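The Slow Education of a Two-Fingered Robot Hand

What a winter in a shared workshop taught me about gripping things, dropping things, and gripping them again

Fummont is a shared workshop on the upper floor of what used to be a mattress showroom, and it still has the carpet to prove it in one corner. The rest is benches, a wall of printers, a laser cutter with a waiting list, and a kettle. I joined for the laser cutter. Then I saw somebody's little robot arm failing to stack cups on the next bench over, and I was gone. I went home that night and started pricing motors.

My plan was simple, or I thought so. I wanted to build a handheld gripper, two fingers and a camera, something I could carry around and use to pick things up the way a robot would. You record yourself doing a job with it, over and over, and then you use the recordings to train an arm wearing the same fingers. No arm needed for the first half, which suited me fine, as I didn't own one.

I called the project Lutari. It sounded faster than it is.

The first version

I drew the first gripper in two evenings and printed it over a weekend, and it was terrible! The fingers were long and skinny because I thought that looked elegant. They flexed like licorice. You'd squeeze the trigger, the tips would touch, and then the middles would bow outward and whatever you were holding would squirt out across the bench. I lost a perfectly good eraser that way (it's in the carpet corner, I'm sure of it).

I also ran the hinges as bare plastic on a screw, which everyone at the workshop told me not to do. It worked beautifully for an afternoon. After that the holes wore oval and the fingers started to wander, so the jaws would close a little high one time and a little low the next. A person holding the thing doesn't mind that at all, because your wrist fixes it without asking you. A robot arm has no such manners. It goes exactly where it's told and pinches the air beside your eraser.

So version 2 got stubbier and version 3 got stubbier still. I stopped trying to make it pretty and started drawing blocks. Blocks are great. They print without fuss, they don't bend, and there's room in them for proper screws.

Metal where it matters

The other big change was brass. If you haven't used inserts before, they're little metal sleeves that you push into printed plastic with a soldering iron, and they're weirdly satisfying to install. The plastic softens, the sleeve sinks, and you get to feel like a real machinist for four seconds. I put the first few in crooked. There's a knack to stopping just before flush and pressing the last bit down with something flat and cold, and I got it on the day I ran out of spares.

My whole parts bill came to 32 dollars by that point, not counting the camera or the filament I wasted, which I've chosen not to weigh.

The camera sits behind the fingers and looks out over them, so every recording has the jaws in it. I fussed over that angle for ages. Too flat and the object hides behind the pads right when you want to see it. Too steep and you get a lovely view of your own table and no idea what's coming. I ended up filing the bracket by hand, a bit at a time, checking the picture between strokes, and then redrawing it to match what the file had done.

Filling the hard drive

Then came the recording, and I should warn you, it's dull. You put the block down. You pick it up, you put it in the tray, you take it out again. I did mine mostly after dinner with the radio on, and some nights I did it at Fummont where at least there was company. By May I had 2,249 recordings, and I'd developed opinions about lighting that I now share with people at parties.

A few things I'd pass along if you're thinking of trying it:

Begin every recording with the jaws open and let it sit for a moment before you move. I skipped this early on and my first training run learned to lunge.

Go slower than feels natural, then go a little slower than that. The blur in my early batches made half of them useless.

Leave the bench bare at first. I know, real life is messy and you want your robot to cope. Give it a bare bench anyway, and bring the mess in later when you've got something that works.

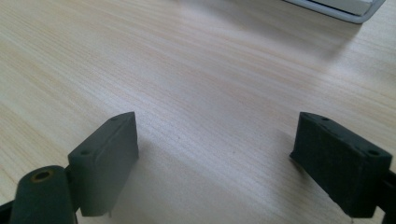

Borrowing an arm

Eventually I had to find out if any of it was worth anything, and that meant an arm. A maker group over in Bredgate has one, a secondhand Palumbo with a squeaky shoulder, and they let me have it for an evening in exchange for a batch of printed cable clips. I bolted my fingers to the end of it, loaded up the training, and stood well back.

It reached for the block, stopped short, thought about it, and reached again. Then it picked the thing up! I made a noise I'm not proud of. The next try it knocked the block over, and the one after that it closed on nothing and carried the nothing very carefully to the tray. We went on like that until they wanted to lock up.

I drove home pleased and a little annoyed, already redrawing the pads in my head. They need something grippier on the inside faces, maybe a strip of silicone, and the screw holes could come in a touch so I can swap pads without taking half the hand apart. I've got the new ones queued on the big printer at Fummont, behind somebody's very large lampshade.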